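Why do grapes grow in a bunch?

By Alžběta Danko

Take one grape from a bunch and look at the place where it was attached. You will see a small hole, or maybe a little wet brush of threads. This is where the grape was drinking! Everything sweet inside the grape came through its small stem.

A bunch of grapes begins as a bunch of flowers. In spring, often in May, the grape vine makes many tiny green flowers. They are so small that most people walk past and do not see them. Each flower sits on its own short stem, and all the short stems join one bigger stem in the middle. When a flower is pollinated, it can become a grape. The grapes grow and push against each other, and at the end of summer they are hanging close together like friends in a full bus.

Botanists (scientists who study plants) call a grape a berry. A berry grows from one flower and is soft all the way through. A tomato is a berry too. Try to tell this to your family at dinner!

Are purple grapes and green grapes different?

They are both grapes, but different kinds. All grapes are green when they are young. In the purple kinds, the skin starts to make a color when the fruit gets ripe. The green kinds do not make this color, so they stay green or become a little yellow. If you peel a purple grape carefully, you will find that the inside is usually pale.

What about a carrot?

A carrot does not hang on a plant. It is a root, and it grows down into the soil. The part we see in the garden is only the green leaves. The carrot plant saves its food in the root, and then we come and eat it. So the grape and the carrot live in very different places, one up in the air and one in the dark.

Play the market game

You need toy fruits and vegetables, a basket and 2 or more players. Put a mat under the basket so it does not slide. Now one player is the seller and says a riddle, for example: "I grow under the ground and I have green hair." The other players look for the right toy and put it in the basket. Whoever finds it is the next seller.

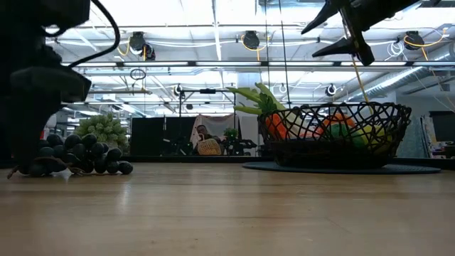
The carrot is in the basket with its green leaves sticking out. The purple grapes are still on the table.

When the game gets too easy, make a new rule. Only things that grow above the ground may go in the basket, or only berries. Will you remember the tomato?

New words

Vine: a plant with a long stem that climbs.
Root: the part of a plant that takes water from the soil.
Ripe: ready to eat.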